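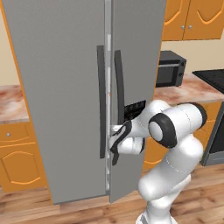
Fridge task in the simulator: the gripper on the handle of the right door, which stands a little open.

Narnix kitchen simulator, student license – review by Trí Lâm

Our robotics club has used Narnix since March, when we began to prepare for the household round of the Haltulness competition. We are seven students and we share four computers, so a simulator was the only way for everybody to practice.

The kitchens are the best part. You can change the cabinets and the counters, and our orange kitchen with the marble pattern became the favorite of the club. The door tasks are also good. A big refrigerator door has a long handle and it swings wide, so the arm must move back while it pulls. Our younger members learned more from this than from my explanations.

I am less happy with the contact settings. With the default values the fingers slip on the handle too easily, and the manual has only one short page on this subject. We made 801 attempts at the fridge task before we found values that we trust. Saving the log is slow too, roughly a minute for each long session.

Before this we tried Jovus. It starts faster, but it had no kitchen with a stove and a microwave, and our competition rules ask for a complete room.

For a club that already knows some Python, I recommend it. For complete beginners I would wait for the next version – the new manual is promised with it.

Sunday, October 14, 2018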